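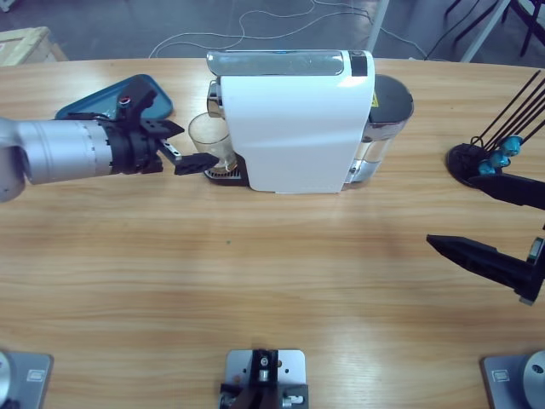 Coffee mornings move to the Song Street hall

Starting in August, the Zostville neighbors' coffee morning will meet at the Song Street hall instead of the library annex. The annex is getting a new roof and the library expects the work to last into the fall. We will stay at Song Street until the annex reopens.

The day is still Sunday and the doors still open at 11. Please use the side entrance on Ulloreo Lane, as the front doors stay locked on weekends. There is parking for 6 cars behind the building, and street parking is free all day. If you can walk or share a ride, please do.

Coffee and tea remain free. A cake or a plate of cookies is always welcome – please put a note with it if it contains nuts. The hall kitchen has a dishwasher but not many mugs, so bring your own if you have a favorite.

Maricruz Rosales is putting together a ride list for people who used to walk to the annex and now live too far from the meeting place. So far two drivers have signed up, both from the north end of town. She would like to hear from anyone near Rudetti Park who has a spare seat. You can leave your name at the library front desk or speak to her on the day.

The book swap shelf is coming with us. The jigsaw puzzles will stay in storage for now, apart from the two that are out on loan. Please hang on to those until we are back at the annex.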